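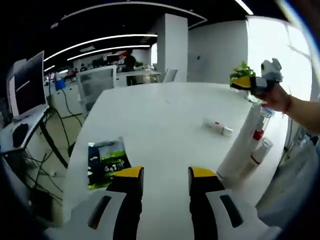

Drisska – a small table of snack packet labels

22 shares
3 comments

Drisska is a set of plain CSV files holding what is printed on the back of snack packets sold in Australia: energy, sodium, sugars, serving size, ingredients in the order given, and the disposal wording. It is typed in by hand from packets. Nothing is scraped from retailer websites, which often carry the panel from an older recipe.

Maintainer: Mereana Partington
Last updated: 2020-08-31
Current version: 3

What's in the folder

packets.csv – one row per packet, with the pack weight, the product name as printed and the flavour.
panels.csv – the nutrition panel, both columns (per serving and per 100 g).
ingredients.csv – one row per ingredient, with its position in the list and any percentage printed beside it.
disposal.csv – recycling or bin instructions, word for word.
brands.txt – spellings to use for brand names.

The files join on packet_id. Ids are never reused, even when a row is withdrawn, so gaps in the sequence are normal.

How rows are entered

Type what the packet says. If the panel gives sodium as "less than 5 mg", enter <5 and leave the note column blank. If a figure is smudged or sits under a crimp and can't be read, enter NA and put "unreadable" in the note column. Please don't work it out from the other column. Serving sizes are rounded differently by different companies and the two columns often disagree slightly – we want to keep that disagreement.

Every row is typed twice by different people and the two versions compared. Where they differ, a third person goes back to the packet. Keep packets flat in the folder until the comparison is finished. Foil ones can be wiped out and pressed under a book.

Multipacks get one row for the outer and one for each flavour inside. The inner packet often has no panel of its own, in which case panel_source is set to "outer". Up to 10 flavours can be attached to one outer. If you have a variety box with more than that, open an issue.

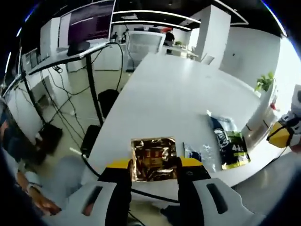
Energy is stored in kilojoules. A few imported packets give only calories, and for those the kilojoule field is left empty and the calorie field filled. There is a conversion script in the tools folder, but its output goes in a separate column so the printed value stays as it was.

Changes in version 3

Sukero crackers re-entered after the new packs came out in March. The old rows are still there with status "superseded".
Listetti biscuits split into two ids where the domestic and export packs had different panels.
The salt column has gone. It was left over from version 2 and was only ever sodium multiplied up.
Colour names in ingredients now follow Australian spelling unless the packet itself is imported, so "colour (150a)" and "color (150a)" can both appear. Search for both.
Trailing spaces removed from all of disposal.csv. Sorry to anyone whose scripts were relying on them.

Known problems

The set leans heavily towards chips, crackers and sweet biscuits. Nuts and dried fruit are thin, and muesli bars are nearly all from the one supermarket.

Camacho corn chips have 22 rows, far more than they deserve. One contributor collected every promotional pack over a summer and the panels are almost the same. For averages, filter on promo = no first.

Allergen statements are not included. They change at short notice and people would be tempted to rely on them. Don't use anything in this folder to decide what is safe for someone to eat – read the packet in your hand.

Best-before dates are left out as well. We had them in version 2 and they made duplicate checking a nuisance.

Using it

Class work, articles and your own projects are all fine. Please give the version number when you cite it, as the energy figures for crackers moved a fair bit between 2 and 3. A citation can be as short as "Partington, Drisska packet labels, version 3".

Corrections are welcome by issue or by email. Include the packet_id and the text exactly as printed, line breaks and all. Corrections from memory go in the queue until somebody can get hold of the same packet.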